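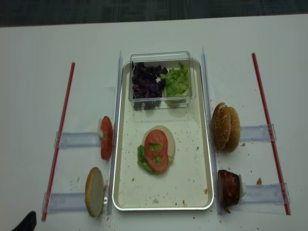
Keeping lettuce and tomato from sliding in a stacked burger

Posted in Assembly and Prep

Trulley
I build burgers on a metal tray with a raised rim. Order from the bottom: pale round slice, green lettuce, one tomato slice, a little more lettuce on top. Chopped red cabbage and shredded lettuce sit in a two-compartment clear container at the far end of the tray. Tomato slices are stored on edge. The tomato shifts sideways when the top bun goes on. Is the order wrong, or the cut?

Hậu Nông
Most likely surface water. Tomato on shredded lettuce has little grip, and any liquid makes it worse.

1. Lay the slices flat on paper towel for 4 minutes, then turn them once.
2. Spin the lettuce before it goes in the container.
3. Keep the lower lettuce layer thin and level, inside the edge of the slice under it.
4. Move the upper lettuce under the tomato, or leave it out. Loose shreds on top act like rollers under the bun.

Storing slices on edge is fine for short periods. Put a folded towel under them and change it when soaked. Wipe the crumbs off the tray between builds too, or they end up on the underside of the stack.

Driditley
use a toothpick

Dravach
Agree with step 4. I would also salt the tomato after drying, never before.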